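サイト内検索 キーワードを入力 検索

第4章 外来における喘息の長期管理 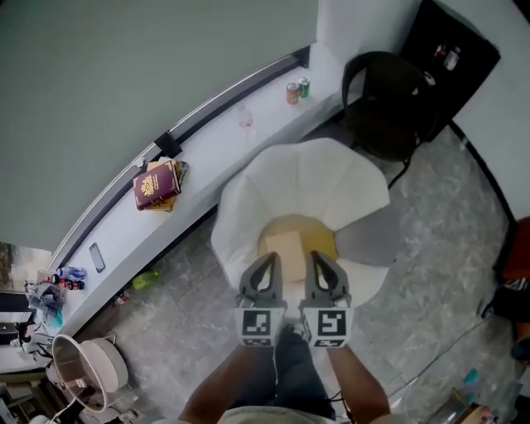 喘息の治療は、発作を止めることと、発作の起こりにくい状態を保つことの二つに分けて考える。救急外来で扱うのは前者であり、本章で扱うのは後者である。発作の治療は数時間から数日で区切りがつくが、長期管理は年単位で続く。診察室で過ごす時間はそのうちのごくわずかで、残りの時間は患者と家族が自分たちで管理することになる。このため長期管理では、薬の選択と同じくらい、説明の内容と受診の間隔が結果を左右する。

4.1 気道の炎症と症状の関係

喘息の患者では、症状のない時期にも気道に慢性の炎症が残っていることが多い。炎症のある気道は、冷たい空気、煙、ダニの排泄物、運動、ウイルス感染などの刺激に対して過敏に反応し、収縮する。患者が自覚するのは収縮の結果としての喘鳴や咳、息苦しさであり、炎症そのものは自覚されない。症状が消えた時点で吸入薬をやめてしまう患者がいるのは、このずれによる。

炎症が長く続くと、気道の壁が厚くなり、平滑筋が増え、粘液を出す細胞も増える。こうした構造の変化を気道リモデリングと呼ぶ。いったん進んだリモデリングは元に戻りにくい。早い時期から吸入ステロイド薬を用いる理由の一つはここにある。

4.2 診断を見直す

紹介状に「喘息」と書かれていても、初診時には診断を一度見直すべきである。長引く咳の原因には、後鼻漏、胃食道逆流、感染後の咳、薬剤による咳などがあり、いくつかが重なっていることもある。高齢者では慢性閉塞性肺疾患や心不全との区別が問題になる。

問診では次の点を確かめる。

・症状の出る時間帯(夜間や明け方に強くなるか)
・季節による変動(とくに9月前後に悪化するか)
・家族のアレルギー歴
・鼻炎、アトピー性皮膚炎、食物アレルギーの有無
・職場を離れているときに症状が軽くなるか
・鎮痛薬で悪化した経験

呼吸機能検査は、可能な限り気管支拡張薬の吸入前と吸入後の両方で行う。1秒量の改善が小さくても、それだけで喘息は否定できない。すでに治療を受けている患者や、症状の落ち着いている時期に受診した患者では、検査値が正常範囲に収まることがある。その場合は、日を改めて測定するか、自宅でのピークフローの記録を参考にする。

4.3 事例:スキットンの外来

ブラルンヴィル近郊の町スキットンで診療所を開いているアイヴィンドゥル・ブロンダル医師は、喘息で通院する患者777人の診療録を調べた。目的は、定期吸入薬が処方どおりに使われているかどうかを知ることであった。処方の間隔から推定すると、400人を超える患者が、指示された量の半分以下しか使っていなかった。

ブロンダル医師は、このうち114人に面接を行った。吸入をやめた理由として多く挙がったのは、「症状がない」「朝は忙しい」「ステロイドという名前が心配である」の三つであった。吸入の手技にも問題が見られた。加圧式の吸入器では噴霧と吸気の時機が合わない患者が、ドライパウダー式の吸入器では吸う力の足りない患者が目立った。長く使っている患者ほど正しく吸えているという傾向は認められなかった。

診療所では、この結果をもとに診察の手順を変えた。受診のたびに患者に吸入器を持参してもらい、看護師の前で実際に吸入してもらう。要する時間は数分である。隣町スタンビーの薬局とも取り決めを結び、薬剤師が手技の誤りに気づいたときは連絡票で診療所に知らせるようにした。連絡票の書式は章末の資料4-2に示す。

この事例は一つの診療所の記録であり、対照群を置いた研究ではない。数値をそのまま他の地域に当てはめることはできないが、面接で得られた理由は、多くの外来で耳にするものと共通している。

4.4 本章の構成

次節では、喘息のコントロール状態を評価する方法を述べる。続いて、吸入ステロイド薬を中心とする段階的治療、増量と減量の判断、小児と妊婦における注意点を順に扱う。アレルゲン免疫療法と生物学的製剤は第6章で取り上げるため、本章では適応の概略にとどめる。

学習にあたっては、第2章の呼吸生理、とくに閉塞性換気障害とフローボリューム曲線の項を読み返しておくこと。

用語
気道過敏性 コントローラー リリーバー ピークフロー 気道リモデリング アドヒアランス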